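Workshop Tips: A Two-Arm Bench at Home

Print this page
E-mail this page

These tips come from building a bench with two small robot arms in a shared workshop. The arms are the hobby sort, driven from an old laptop, and their job is to practise sorting and tidying small household things. Most of what follows has little to do with programming. It is the sort of thing you learn with a screwdriver in your hand and a cable caught on the corner of the table.

If you already have one arm running and are thinking of adding a second, read the section on spacing first.

Choosing the tabletop

Start with something flat and heavy. Our first top was a shelf offcut, and it bowed in the middle once both arms were bolted down. You could see it with a straight edge. The arms didn't mind, but the heights we had taught them were wrong everywhere except at the ends.

A patterned top is fine if you like the look of it. Very shiny tops are a nuisance under a bright lamp, as the glare moves about when the arms do. Rub your hand over the surface before you buy. Any ridge you can feel will catch a thin gripper tip.

Wipe the top down at the start of every session with a damp cloth and a drop of dish soap, then dry it. Skip spray polish. It leaves the surface slick and small objects skate away when the gripper touches them.

Putting up walls

Panels on three sides make a bigger difference than we expected. They stop things rolling off the back, they keep the rest of the workshop out of view, and they give the light something even to bounce off. Use a plain matte colour. We painted test pieces in white, grey and a greyish mauve left over from a bedroom, and the white was too bright under the lamp.

Fix the panels to the bench frame and leave the tabletop free of them. If the panels are screwed to the top, every knock on a wall shakes the work.

Leave the front open. You will be reaching in far more often than you think.

Mounting and spacing the arms

Bolt both arms to one rail across the front. Two separate brackets can each be square to the bench and still be out of line with each other, and then you will spend an evening hunting for a fault in the software.

– Set the rail level before the arms go on.
– Tighten the mounting bolts in turn, a little at a time, as you would the wheel nuts on a car.
– Move each arm by hand through its whole reach with the power off.
– Bring both grippers to the front centre of the table and check that the forearms clear each other.

That last check is the one people skip. The grippers need to meet comfortably, because anything that has to be held open or folded will be handled there. If the elbows touch the side walls when the grippers meet, move the arms closer together or the walls farther apart. We moved the walls.

Abdelilah Zaki, who built the rail for ours, drilled the holes as slots so the arms could be slid sideways after the fact. It took him longer at the drill press and it saved us a second rail. Use wide washers over slots.

Cables

Loose cable is the most common cause of trouble on a bench like this. Give every cable enough slack for the arm's longest reach, then clip it along the forearm so the slack stays where you put it. A loop at the gripper end should be big enough that the wrist can turn fully without pulling on the plug.

Pick one bright colour for the cables that travel with the arms and use it for nothing else. When something snags you will know at once which cable to follow. Ours came as a reel end from Flatholm and we have never had to wonder.

Small stick-on clips let go after a while on smooth plastic. Clean the spot with rubbing alcohol first, press the clip down for a slow count, and leave it overnight before loading it with cable.

Label both ends of every lead. Masking tape and a pencil will do. Left and right get swapped more easily than you would believe, usually when the bench is being put back together after a move.

Power and the stop button

Put both arms on one switched power bar, with the switch where you can reach it from where you normally stand. Keep the laptop on a different outlet. If you have to cut the arms in a hurry, you still want the log of what they were doing.

Tie back long hair and take off anything that dangles. Small arms won't break your wrist, but they will pinch, and a lanyard caught in an elbow joint is a bad moment.

Keep drinks off the bench entirely. We put a shelf beside ours at 47 inches for mugs, high enough that an elbow won't sweep them off.

Lighting

One lamp overhead throws hard shadows under the grippers. Two softer lamps, one on each side, are better. Aim them at the side panels and let the light come back onto the table. If you only own one lamp, tape a sheet of baking parchment a safe distance in front of an LED bulb. Don't try it with a halogen.

Close the blinds in the afternoon if your bench faces a window. The colour of everything changes between lunch and supper, and a setup that worked at noon may struggle at four o'clock.

What to practise with

Use real things from the bathroom cabinet and the kitchen drawer. Bottles, tubes, packets, a jar or a stack of cards give the grippers a good range of shapes. Empty the bottles first, rinse them, and put the lids back on tightly. A dropped full bottle of shampoo cost us most of a day and a tube of bearing grease.

Start with things that are stiff and light. Add soft or hinged ones later. Folding cases are among the hardest, as they shift when one side is pressed, and it helps to have one gripper steady a side while the other works.

An organizer with tall dividers is useful at the back of the table. Set it on an angle so the low front faces the middle, and the arms can come in over the front edge without having to clear the tall back. A small open bin in the middle of the table gives you somewhere to put flat things.

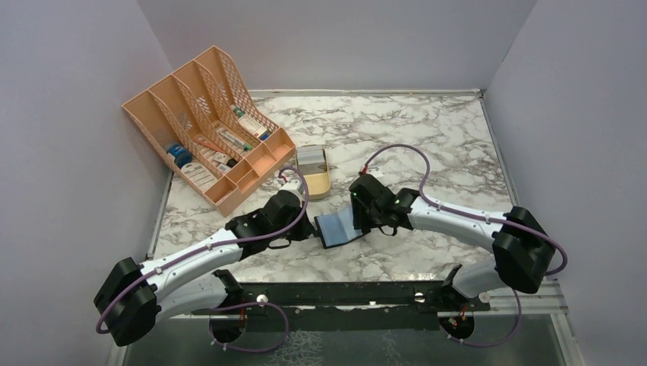 Resetting between runs

Decide where everything starts and mark it. Low-tack tape corners work well and peel off clean if you change them every few weeks. If you would sooner keep tape off the top, trace the layout on a sheet of kraft paper, cut it to the size of the table, and lay it down only while you set up.

Reset in the same order every time. We do the back first, then the middle, then whatever the grippers will be handling. It keeps your sleeves out of the things you have already placed.

Keep a notebook on the bench. Write down what you changed, even if it was only a clip or a lamp. A run log called Owusu lives on our laptop and is very thorough, but it doesn't know that someone leaned on the left wall.

Gripper tips

Check the tips before each session. Look for nicks, grit and any looseness side to side. Narrow tips are best for cards and thin edges, while wider ones hold round bottles better. If you only want to own one set, go narrow and add a strip of thin rubber.

Bicycle inner tube makes good grip material. Wash off the powder, cut it slightly oversize, glue it with contact cement, and trim it when dry. Replace it when it turns shiny.

Looking after the joints

A dry brush and a vacuum with the nozzle held well back will take care of dust. Don't blow it out with compressed air, which only drives it farther in. Check the screws along each forearm once a month and mark them with a dab of nail polish across the head and the link. If the line is broken, the screw has moved.

When a joint starts to click, stop and find out why. Ours turned out to be a loose horn screw, a 2 minute fix that we had put off since June.

Storing the bench

Park both arms folded and low before you cut the power. An arm left stretched out will drop when the motors let go, and it will land on whatever is under it. Put a folded tea towel beneath each gripper if the bench is going to be moved.

Cover the whole thing with an old cotton sheet. Plastic traps damp in an unheated garage. If other people use the room, pin a note to the sheet saying whether the power bar may be switched off.

Print this page
E-mail this page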